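The bowl job, and why the right arm is on light duties

Readers of the September issue will remember us boasting that the bowl job was finished. Seven bowls, a colour for each, taken out of the nest one at a time and set down on the bench. Yichen Cao had logged 236 runs without a dropped bowl, and there was talk of cake.

Run 237 went differently. The right arm reached into the smallest bowl, closed its fingers and carried on down. It had decided the bottom of the bowl was 18 millimetres lower than it was, and it leaned on the whole stack with great conviction until Shengli Ding hit the stop. The bowls were fine. The wrist joint was less fine, and has made a noise like a pepper grinder ever since.
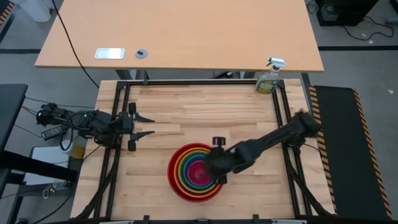
Page last changed: September, 4.40 pm

The trouble was traced, after two afternoons and a fair bit of sulking, to the height calibration. Somebody had re-zeroed the right arm against a practice block left over from the Winddale demo, and the block's thickness had gone straight into the settings file. (I have been asked to say who. It was me.) The software should have caught it anyway. There is a force limit, set by Teun Declercq back in the Dovstead days, but it was switched off for a speed test and the speed test ended months ago.

What bothers us more is the stop. Shengli was standing right beside it, which was luck. On most runs whoever is on shift sits over at the desk with the log open, and that's a good four steps away.

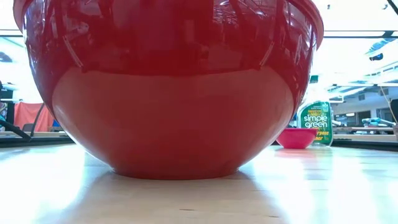

So, a few changes. The force limit is back on and now takes two people to turn off. Runs won't start if the zero has moved more than a couple of millimetres overnight. A second stop button is going on the desk, once Dornby send the right cable – they have sent the wrong one twice. And wiping down the bench happens with both arms parked and powered off, which was always the rule and is now a rule with a sign.

The left arm carries on as normal and is insufferable about it. The run counter is back to zero. Cake is postponed.

Recent items
Peng gets a new power supply, loses a fan
Notes from the Winddale demo
Cable ties: please stop taking them

Comments (3)

Covadonga Bravo: Was the force limit off for the whole 236, or only the last lot? Makes a difference to how much we trust the other joints.

Yichen Cao: From run 150 or thereabouts. I'm going back through the logs now.

Tatsuya Takagi: Can we have the cake anyway?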